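Inicio Cursos Taller abierto Quiénes somos Contacto

Escuela > Conócenos > Quiénes somos

Quiénes somos

Kulix es una escuela de oficios de tarde, en Maldonado, a cuatro cuadras de la terminal. Enseñamos encuadernación, reparación de bicicletas, costura, electricidad básica, afilado, mantenimiento de computadoras y carpintería de banco. Son siete oficios y siete mesas grandes, y entre todas hacen un ruido bárbaro los martes, que es cuando coinciden carpintería y bicicletas y hay que hablar a los gritos para pedir un lápiz.

Empezamos con un curso de encuadernación. Liliana Pellegrini había heredado de su tía una prensa de hierro, dos cizallas y una cantidad absurda de cartón gris, y quería que todo eso se usara. Puso un papel en la vidriera de la papelería y se anotaron más personas de las que entraban en el garaje. Las primeras clases se dieron con la puerta levantada y media mesa en la vereda. Un viento de los nuestros se llevó los cuadernillos de una alumna hasta la esquina, y desde entonces en la escuela se dice «poné peso» cada vez que alguien deja un papel suelto. Los nuevos tardan un par de semanas en entender la broma, y después la repiten más que los viejos.

El garaje nos quedó chico enseguida. Nos mudamos al local que tenemos ahora, que había sido depósito de una fábrica de toldos y todavía conserva en el piso las líneas amarillas con las que medían la lona. ¡No las vamos a borrar nunca! Sirven para cortar telas largas, para alinear los bancos y para que los hijos de los alumnos jueguen a no pisar afuera mientras esperan.

Cómo se aprende en la escuela

Cada curso tiene un objeto de salida. En encuadernación es un cuaderno cosido de tapa dura; en costura, un pantalón con bolsillos que aguanten las llaves; en carpintería, un banquito sin un solo tornillo. Desde la primera clase se trabaja en esa pieza, con las manos y bastante mal al principio, y la teoría va entrando cuando hace falta. Si el miércoles alguien pregunta por qué se le abre la madera al clavar, el miércoles hablamos de la veta, aunque en el programa figure para más adelante.

Los grupos son de siete personas como máximo. Probamos con grupos más grandes y no nos gustó: había gente que se pasaba media clase esperando turno para la cizalla o para la morsa buena (la otra, la azul, sigue trancándose, y quien la haya usado sabe de qué hablamos). Con siete, el docente alcanza a mirar el trabajo de cada uno varias veces por tarde y todavía le queda tiempo para tomarse un mate.

No hay examen. Al final del curso se pone la pieza terminada sobre la mesa y se comenta entre todos, y son de las mejores horas del año. Se aprende muchísimo de la costura torcida de otro. Quien necesita un comprobante para el trabajo lo pide en secretaría y se le entrega con el detalle de las 40 horas cursadas.

Las edades se mezclan y nos encanta que sea así. Hay chicos de liceo, gente que trabaja de noche en hotelería, jubiladas que se anotaron para hacer algo con las manos y terminaron cursando todo lo que ofrecemos, una tras otra, como quien completa un álbum. No pedimos estudios previos para ningún curso inicial. Para los de segundo nivel sí pedimos haber hecho el primero, o venir a conversar y mostrar algo que hayan hecho en su casa.

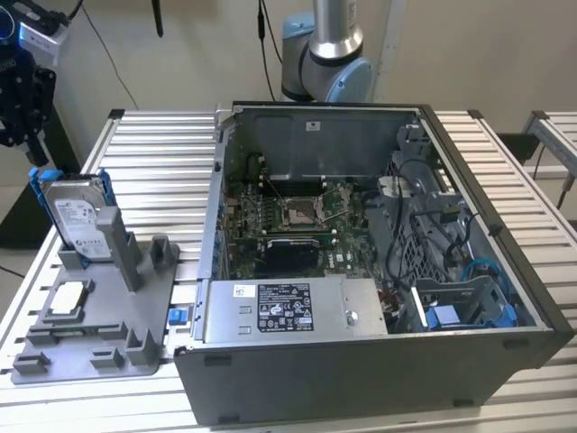
Por Dulce Quintero, coordinadora de cursos
19 de febrero de 2022

Me pidieron que contara en esta página qué hacemos fuera de las clases, y voy a tratar de no irme por las ramas, aunque los que me conocen ya se estarán riendo.

Lo primero es el taller abierto. Los sábados de mañana el local queda a disposición de cualquiera que haya pasado por un curso, sin cuota aparte y sin límite de años. Se puede venir a terminar lo propio o a arreglar algo de la casa. A mí me gusta llegar temprano, prender la estufa en invierno y ver quién aparece. Hay quien viene con un proyecto clarísimo, dibujado y acotado, y hay quien viene con una silla coja bajo el brazo y cara de pedir perdón. A los dos les hacemos lugar.

Después está la herramienteca, que es mi debilidad. Prestamos herramientas de mano por semana: formones, escofinas, prensas, extractores, juegos de llaves, agujas curvas, plegaderas de hueso. Tenemos 2,016 piezas en el catálogo, que suena a mucho hasta que uno se entera de que los alfileres de sastre se cargaron por cajita y las mechas de taladro una por una (un criterio que defendió Liliana y que todavía discutimos en los almuerzos). Para llevarse algo alcanza con dejar el nombre en el libro, que encuadernamos nosotros, por supuesto, y que ya va por el cuarto tomo.

Una parte grande de ese catálogo llegó por Brorkmont, la ferretería industrial de la ruta, que cuando cerró su sección de herramienta manual nos avisó antes que a nadie. Fuimos con dos camionetas y tuvimos que volver al día siguiente. Plukex, el estudio de diseño que tenemos pared por medio, nos hizo el sistema de etiquetas de colores que hoy está en todos los cajones. Verde para madera, rojo para metal, amarillo para papel y tela. Parece una pavada y nos cambió la vida.

También salimos. Cuatro veces al año cargamos las mesas plegables y armamos una jornada de reparación en algún barrio: se ponen los docentes, se ponen los alumnos avanzados que quieran, y la gente trae lo que tenga roto. Se repara al lado del dueño, explicándole, y si el dueño se anima le pasamos el destornillador. En la última hubo una cola larguísima para afilar tijeras y cuchillos. Una señora trajo las tijeras de podar de su padre, esperó su turno con un termo y después se quedó toda la tarde mirando cómo se trabajaba la piedra. En marzo empezó el curso de afilado. Hoy es ella la que atiende la piedra fina en las jornadas, y corrige a todo el mundo el ángulo de la muñeca.

Quiénes damos clase

Los docentes vivimos de estos oficios o vivimos de ellos muchos años. Liliana sigue encuadernando por encargo, sobre todo tesis y recetarios de familia, y da las clases con el delantal manchado de cola del trabajo de la mañana. Yo vengo de la costura: trabajé en vestuario de teatro, donde aprendí a coser a oscuras y a descoser todavía más rápido. El resto del equipo cambia un poco según el año. Cada docente arma su programa y lo revisa en febrero, cuando el local está tranquilo y pasamos varios días juntos ordenando, pintando bancos y peleándonos por el horario de las siete de la tarde, que lo quiere todo el mundo.

Nos visitamos las clases entre nosotros. Así fue que la profesora de bicicletas aprendió a hacer ojales, y que en carpintería empezaron a usar la cola de encuadernar para unas cajitas con bisagra de tela que quedaron preciosas. De esas visitas salió además un curso corto de fundas y estuches, mitad costura y mitad cartón, que vamos a repetir este año.

Lo que viene

Este año queremos sumar tapicería. Ya tenemos docente apalabrado, tenemos dos caballetes y nos falta conseguir una máquina de arrastre que aguante cuero. Si alguien en la zona tiene una guardada bajo una frazada, que nos escriba, ¡la vamos a buscar adonde sea!

También estamos preparando una biblioteca chica de manuales. Hay muchos que ya no se consiguen y que los alumnos fueron dejando en el local con los años, algunos con anotaciones en los márgenes que valen más que el texto. Se van a poder consultar en la mesa del fondo, al lado de la ventana, con café.

Cómo venir a conocernos

Se puede pasar sin avisar de lunes a jueves, desde las 4 de la tarde, y quedarse un rato en cualquier clase. Preferimos que la gente mire antes de anotarse. La inscripción se hace en secretaría o por la página de contacto, y se paga por mes. Los materiales del primer proyecto están incluidos en todos los cursos iniciales. Traigan ropa que se pueda manchar y el pelo recogido si es largo. El timbre suena bajito, así que si hay ruido adentro, golpeen fuerte la puerta de chapa.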